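Call for Participants: Student Manipulation Project, Autumn Intake
Wavedo Robotics Club, Faculty of Engineering
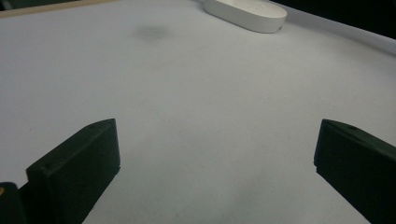 Open gripper over a pale work surface, with a white oval object beyond its reach.

The Wavedo Robotics Club invites applications from currently enrolled students to take part in its manipulation project during the coming semester. Participants will work in small teams to record short handling tasks with a hand-held gripper, prepare the recordings for use, and test the resulting behaviour on the club's bench arm. Places are open to undergraduate and postgraduate students of any faculty. Prior experience in robotics or programming is not required.

About the project
The manipulation project is the club's principal activity for the year and leads to its entry in the Liapis Student Handling Challenge. The challenge asks teams to pick up, move and set down ordinary household objects on a plain surface, without advance notice of where each object will be placed. The club's aim this semester is to complete 200 accepted recordings and to submit a working entry before the close of teaching.

What participants will do
Each team consists of 3 students. Over the semester, team members will be expected to:
- attend an induction covering laboratory safety and correct use of the gripper;
- record handling tasks in accordance with the club's written procedure;
- review recordings made by another team and note any that should be repeated;
- keep a shared logbook, including settings, faults and repairs;
- contribute to a short written report and a presentation to members.

Students with an interest in mechanical design may also apply to join the fingertip group, which designs and tests replacement fingers for the gripper. Applicants for this group should indicate their interest on the form and list any CAD software they have used.

Time commitment
Participants should be available for one supervised session of 3 hours each week for 6 weeks, commencing in March. Sessions begin at 4.30 pm. Further laboratory access may be arranged by teams that have completed induction. Participation is voluntary and unpaid, and does not carry course credit.

Eligibility and selection
Applicants must be enrolled for the full semester and able to attend the induction in person. Enclosed footwear must be worn in the laboratory at all times. Selection will be based on availability and on the applicant's statement of interest, with regard to maintaining a mix of disciplines and year levels in each team. Students who have taken part in a previous Wavedo project are welcome to apply again.

The club will make reasonable adjustments for applicants with disability. Requirements may be discussed in confidence before an application is lodged.

How to apply
Application forms are available from the Engineering student office and on the club noticeboard. Completed forms should be returned to the office with a statement of no more than one page, marked to the attention of Adebayo Haruna, Project Coordinator. All applicants will be advised of the outcome by email to their student address.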